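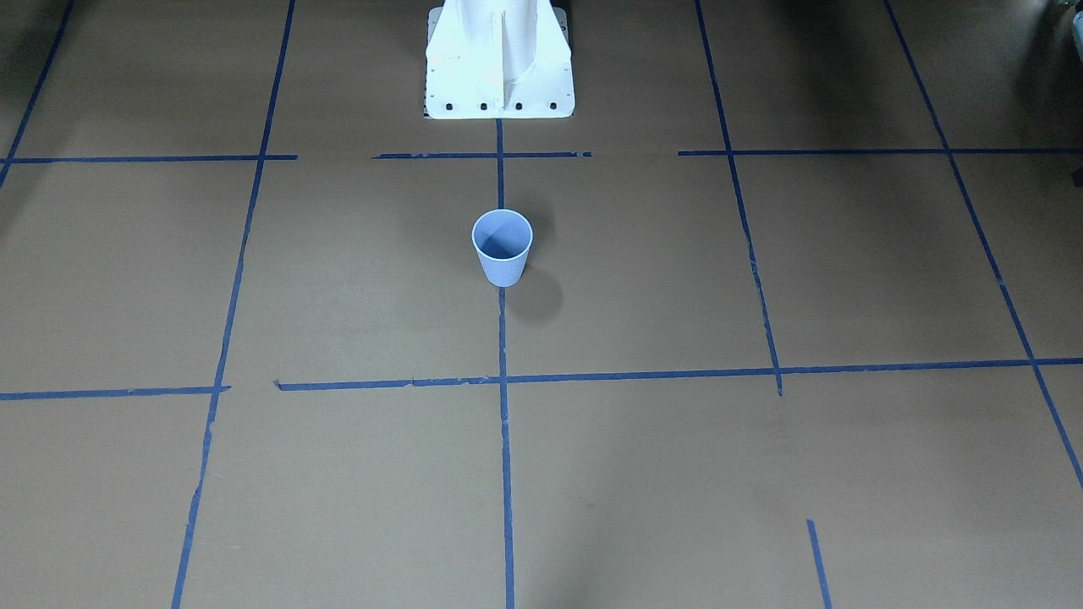

**Bezel setting** is a method of fixing a gemstone to a piece of jewellery by enclosing its girdle in a continuous strip of metal, the upper edge of which is pressed inward over the stone. It is among the oldest setting techniques and remains common for cabochons, opal doublets and other stones with low or fragile edges.

## Construction

The strip, called bezel wire, is normally fine silver or high-carat gold. Both are soft enough to be moved by hand tools after annealing. Sterling silver is used less often, as it work-hardens quickly and resists burnishing around tight curves.

The wire is cut to the circumference of the stone plus an allowance for metal thickness, and the ends are filed square and joined with hard solder. The ring is then trued on a mandrel and soldered to a backplate with a lower-melting grade so that the first seam does not reopen. The stone is not present during soldering.

Wall height depends on the profile of the stone. A wall that is too low will not hold; one that is too high covers the face and tends to wrinkle when closed. A domed cabochon needs less height than one with steep sides.

## Closing

The stone is seated and the wall pushed in at opposing points – conventionally north, south, east and west – before the intermediate sections are closed. Working around the stone in one direction moves excess metal ahead of the tool and leaves a fold. The edge is finished with a polished steel or agate burnisher.

## Variants

* **Full bezel**: the wall is unbroken.
* **Half bezel**: 2 arcs grip opposite sides of the stone and the remainder of the girdle is exposed.
* **Scalloped bezel**: the upper edge is pierced or filed into lobes, which reduces the force needed to close it.
* **Onduson bezel**: a wavy-edged form associated with workshops in Joltport, usually divided into 3 shallow lobes per side on rectangular stones.
* **Tube setting**: the stone sits in a seat cut into thick-walled tubing. It is used for small faceted stones.

The Fülöp pattern, sometimes listed separately, is a scalloped bezel with a step soldered inside the wall to raise the stone from the backplate.

## Use with opal

Solid opal from the Kumiddale field is generally cut with a low dome and set in a full bezel of 25-gauge fine silver. Backplates for doublets are often left closed, although an open back makes cleaning easier. Ultrasonic cleaning is avoided for doublets and triplets, as the adhesive layer may separate and cause clouding.

## See also

* Claw setting
* Flush setting
* Cabochon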